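Drerkon User Forum > Demonstration and Teleop > Simulation

Thread: Drawer task in the office room, keyboard teleop vs. hand controller

lellska_ops
Posted 12 Jun 2021

I'm recording demos of the drawer task in the simulated office (oak drawer unit against the wall, black corner desk right next to it). Operator drives the arm remotely with a hand controller, 6 DoF, position mode, clutch on the trigger. Target is 200 accepted demos. I have 169 on disk and I don't like a good part of them.

Symptoms:
- Approach to the bar handle is fine until the last few centimeters, then the operator hunts. Lots of small reversals in the wrist.
- Replays of the same action file diverge once the fingers touch the handle.
- Operators re-clutch in the middle of the pull, which leaves a flat spot in the velocity trace. The trained policy copies the flat spot and stalls there.

Wrist view and overview are both recorded. Control rate and physics rate are at the defaults from the February release. Start pose is with the arm over the desk side, to the right of the drawers: 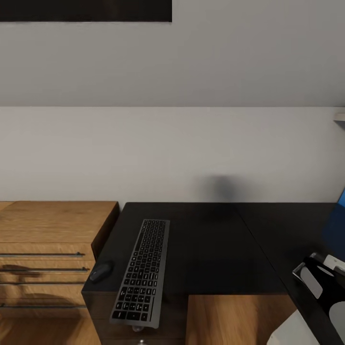

Re: Drawer task in the office room, keyboard teleop vs. hand controller

c_aydogan
Your first and third problems are the same problem. Position mode with a 1:1 scale makes people run out of arm, so they clutch. Start pose is too far from the handles for one reach. Either scale the translation up for the approach and down near contact, or start closer.

Also check what the operator sees at the start. From that pose I get desk, keyboard, mouse and the cabinet over on the left, with the handles running out of view. If they are steering from that view alone they have to find the handle and line up to it in one move.

lellska_ops
They have the overview in a second window. Most of them ignore it.

thenmozhi_i
Then take the wrist view away for the approach and give it back at contact. We did this at Gristmont on a cabinet task and the hunting mostly went away. Cost was a slower approach.

I would not move the start pose closer. If every demo begins next to the handle, the policy never learns to cross the desk.

c_aydogan
Disagree. Record the approach as its own segment, or script it. A planner can get the hand over to the cabinet without a person. Human time should go to the grasp and the pull.

thenmozhi_i
A scripted approach arrives at the same pre-grasp pose every time, with the same error every time. Human approaches come in a bit high, a bit low, rotated. That spread is what you are paying the operator for.

c_aydogan
You can add noise to a script.

thenmozhi_i
You can, and then you have noise around one path. It won't include the corrections a person makes after seeing they are off.

ostap_p
Off to the side of that argument: what are you doing about the chair? Same room here. The overview I use looks down at the drawers from a steep angle and the armrest covers the left ends of the lower handles. My operators kept choosing the left end anyway, by habit, and then reported that they couldn't see the fingers close.

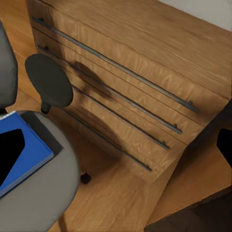

Drawer unit from the high view, chair at left with the blue folder on the seat.

I now tell them to take lower handles toward the right end. Top handle, anywhere.

lellska_ops
I hadn't looked at which end they grab. Just went through the rejects. Most of the third-drawer failures are left-end grasps. I'd been blaming the controller.

ostap_p
Check the shadow as well. The armrest shadow lands on the drawer fronts between the second and third handles, and a couple of my people read it as part of the handle when the view was scaled down.

kmlytvynenko
About the replay divergence, which nobody has answered. Are you logging commanded pose or measured pose?

lellska_ops
Commanded, at the control rate.

kmlytvynenko
And the replay starts from the saved simulator state, or from a reset?

lellska_ops
Reset, then joint positions are set from the first line of the file.

kmlytvynenko
Then velocities and the controller's internal state are not restored. Free motion hides it. At contact a small offset decides whether the finger goes behind the bar or pushes on the front of it. Save the full state at step zero and restore that. Log commanded and measured both, it costs nothing. If it still diverges after that, look at the number of contact solver threads. I run replays with one.

c_aydogan
Seconded on full state. I'd also drop replay as an acceptance test for contact tasks. Judge the demo on the original rollout: drawer joint past threshold, no collision with the desk.

kmlytvynenko
No. If a demo can't be replayed you can't re-render it with new cameras later, and everyone wants to do that later.

severyn_y
Keyboard teleop hasn't come up yet even though it's in the title. I use it for this kind of pull. One key per axis, fixed step. The approach looks ugly, square corners everywhere, but the pull is a straight line along the drawer axis with no clutching at all. You can switch input devices within a demo if you write the device id into the log.

thenmozhi_i
The policy will learn the square corners.

severyn_y
For the pull there aren't any. I said for the pull.

lellska_ops
Results after changing four things: full state saved at step zero, translation scale dropped near contact, right-end grasps on the lower handles, and the clutch locked out while the gripper is closed. Start pose left where it was.

Replays now match through the pull on everything I recorded since the change. Wrist reversals are down but still there on the bottom drawer. I'm discarding the left-end demos and recording those over, so the 200 will take longer than planned.

Still open: the clutch lockout makes shorter operators run out of reach on a full pull. Trying a rate-control mode that takes over when the gripper closes. Config for it is in the Kravchuk branch if anyone wants to test it on another cabinet.

ostap_p
I'll run it on the top drawer first. Which axis convention does it use, tool or world?

lellska_ops
World. Tool frame is a flag in the same file, off by default.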